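## 4. Lining and loading the drawer unit

Read this section once the Stedmont cabinet has been fixed to the wall (section 3). The baskets are supplied by Woser and fit all Stedmont cabinets made since March. Older cabinets need the narrow runners, which are sold separately.

Lay paper over your work table before you begin. Any plain white sheet will do.

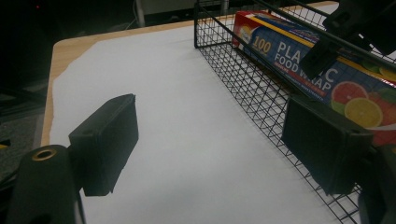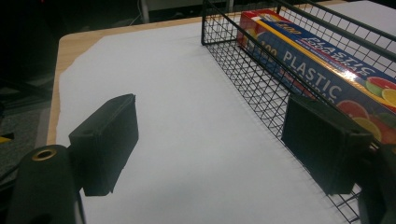 ### 4.1 Fitting the runners

1. Sort the runners into left and right. The letter is stamped at the back end, next to the last hole.
2. Hold the first left runner inside the cabinet with its lower edge on the marked line. The bottom line is 80 mm above the cabinet floor.
3. Start the front screw by hand, then the back one. Leave both slightly loose.
4. Repeat on the right side.
5. Slide a basket in and out a few times. If it drags, move the back of the runner up or down in its slot until it runs freely.
6. Tighten all the screws.

**Caution:** Do not use a power driver for the last turns. The side panels are 22 mm thick but the pilot holes are shallow, and the screws will strip if forced.

### 4.2 Cutting the liners

Liners are optional. They stop small items such as pegs, batteries and curtain hooks from catching in the mesh.

1. Measure the inside base of the basket, not the rim.
2. Take 2 mm off each measurement so that the liner lies flat.
3. Mark the shape on the back of the liner with a soft pencil and cut with sharp scissors.
4. Press the liner down from the centre towards the corners.

*Note:* Carbone felt liners shrink if washed hot. Sponge them with cold water and dry them away from a radiator.

### 4.3 Loading

- Put heavier things in the lowest drawer and keep each basket under 10 kg.
- Spread the weight from front to back. A basket loaded only at the front will tip when it is pulled out.
- Nothing should stand higher than the rim, or it will catch on the runner above.
- Do not open two full drawers at once – the wall fixing is meant to steady the cabinet, and should not be relied on to carry the load.

### 4.4 If a drawer sticks

Take the basket out and check both runners for grit or a raised screw head. Wipe them with a dry cloth. A little candle wax on the upper edge helps with squeaks, but do not use cooking oil – it gathers dust and sets hard.

If a runner is bent, replace the pair. Spares are ordered from Gregor Urquhart at the Zestmont parts counter. Give the code on the label inside the cabinet door and say whether you have the wide or narrow type.

Doors and handles are covered in section 5.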